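**January – equipment planning, folding cell**

Went over the purchase list with Kyung-tae this morning, before the budget request goes up. Writing it down while I still remember which numbers we agreed on.

What we have to spend on cell 1 is 600 for spares and consumables through the end of the quarter. Cell 2 is a separate request and Ilona is handling it. Please don't put cell 2 parts on the cell 1 sheet again, it took me most of an hour to sort out last time.

Spares, in order:

- Gripper servos. We go through these faster than anything else. Orklow quoted 40 each. I want 3 on the shelf, so 120. The Voment ones are cheaper but need a different bracket, and Sutrisno doesn't want two kinds of bracket in the drawer. Fine by me.
- Gripper jaws. We can print these ourselves. No cost except filament, which comes out of the general shop money.
- Arm cables, purple, long version. 124 for the set from Zeka. Bo-ram asked if the short version would do. I don't think so. The long ones have enough slack to loop over the wrist and still get back to the base, and I'd hate to find out on a full reach that we saved money on length.
- Cable clips. Pennies. Add a bag to the Zeka order.

That makes 244 plus the clips, and leaves enough for cloths and one surprise.

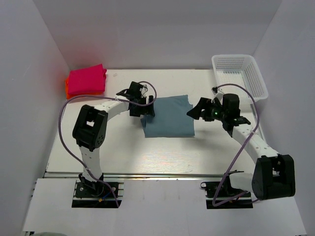 *Cell 1, both arms at the blue-gray cloth. Pink and orange in the back left corner, basket back right.*

For cell 2 the open question is the enclosure. Eun-seong wants the same pale gray walls on three sides as cell 1. I'd go along with that – the even background makes the recordings easier to compare, and we already have the drawings. The quote from Hà for cut panels hasn't come back yet. If it's too high we buy sheet and cut it here, which costs us two days of Sutrisno's time.

Same aluminum rail along the front, same openings in the front panel for the bases. I'd like the right-hand opening moved in a little on the new one. The right elbow hangs out past the edge of the platform when the arm is working low, and in the new room there will be a walkway on that side. Need to check what moving it does to the overlap between the two arms before anyone cuts anything.

Cloths: more of the plain colors, same size. No patterns this round. One extra basket so each cell has its own.

To do:

- Me: send servo order to Orklow, ask about lead time
- Bo-ram: Zeka order, long cables and clips
- Eun-seong: mark up the front panel drawing with the moved opening
- Ilona: chase Hà for the panel quote

Kyung-tae signs the request at 4 pm if the sheet is clean.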